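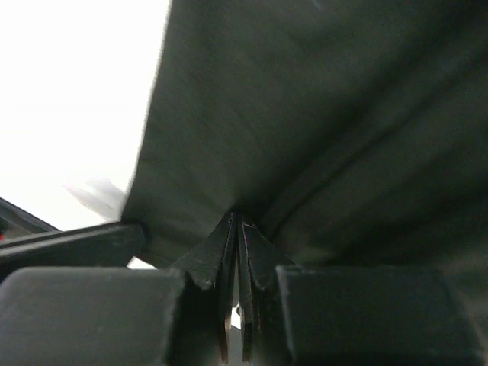 Re: [harawira-robotics] shirt folding, where are we

> Can someone tell the list whether the arms will fold a shirt by
> the November demo? Viltton is asking for a number again.

A number, then. We have 184 teleop runs recorded, and the plan said 845. The plan was written by people who had never tried to pick up a collar.

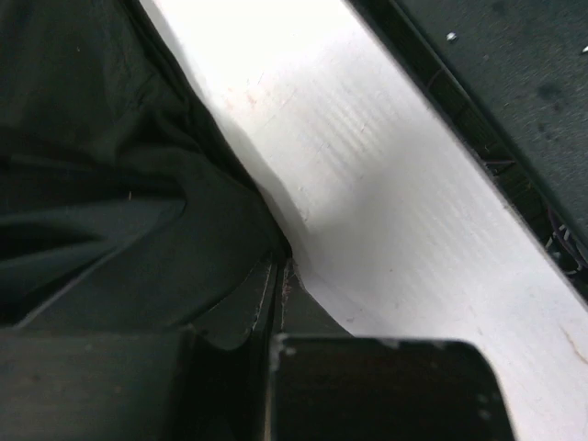

Dark cloth is still the worst of it. Grinis did fine on the light towels, then went to pieces when we switched to black shirts. Brivix wants to retrain on dark stuff only. I say more light first, then argue.

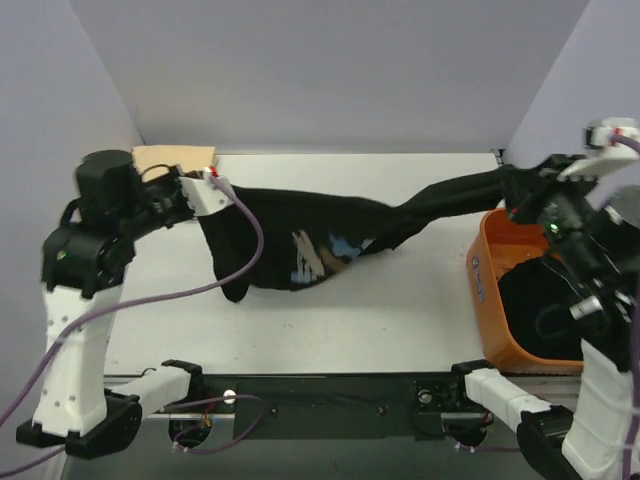
Both grippers on the black shirt, or whatever garment that is. Bin at right.

If you have a slot after 4 pm, please log your runs before you leave. The sheet says 241 and the drive says 184, and I know which one I believe.

As for Viltton, tell them "some folding."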